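# Doltach plush subset: known fault, grip-force dropout

Status: open. Maintainer: Divina Villanueva. Last edit: Apr 9, 2019.

This subset holds 1,125 pick-and-place episodes on plush toys, recorded with the wrist camera on the Ovis arm. In 25 of them the gripper force reading drops to zero while the jaws are still closed on the toy. The controller takes the zero as a lost object and closes further, up to the current limit. Joint and camera streams are not affected.

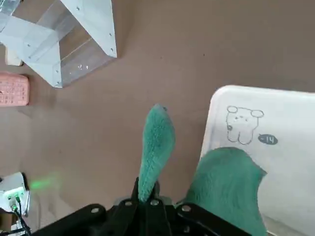
Soft objects hide the fault. A plush limb compresses without a clear change in motor current, so the overload check trips late or does not trip. Corrado Villa reproduced the dropout on the bench in February by flexing the sensor cable at the wrist. Replacing the cable cleared it in 60 test cycles. The connector has not been ruled out.

## Use of the data

- Affected episodes carry `force_valid = 0`. Drop them for any force-based training.
- 11 episodes ended in a manual stop and carry `estop = 1`. Their last action is not a policy output.
- Do not replay raw gripper commands from flagged episodes on hardware.

## Open items

- Treat a zero reading with closed jaws as a sensor fault and hold position (Nuno Quintela).
- Inspect the wrist connector on the second arm.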